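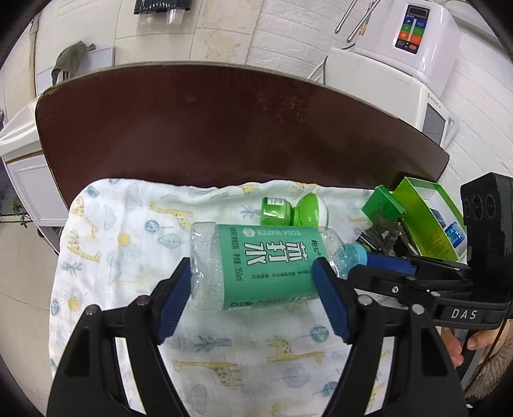
Muslin cloth, giraffe print – two months in

Bought 2 of these from Lonivent in July, meant for the baby, one has ended up on the table permanently. So a review from both sides.

Size is good. 70 cm square, covers enough of the table for bottles and bits to sit on. Thin though. Anything heavy and you'll hear the knock through it.

Print is sweet. Yellow giraffes, bluish trees, clouds, little suns. My sister Lamduan wanted the plain one and has since asked where I got this. Colours still fine after more washes than I can remeber, all at forty with the towels.

Creases. Oh it creases. Won't lie flat for five minutes, bunches up at the edges the moment you move anything on it. Ironed it once, not doing that again.

Soaks up a small spill ok. Half a cup of tea – no. Went straight through to the wood, had to lift everything off and wipe underneath.

Hems are neat on one, the other has a loose thread at the corner which I keep meaning to snip. Emailed them, got a reply from a Kianoush Akbari next day offering a swap, didnt bother in the end.

Would I buy again? For the baby yes. For a table get something thicker, Suwannarat do a quilted one for a bit more.

Four stars. Washing care label is scratchy, cut it off.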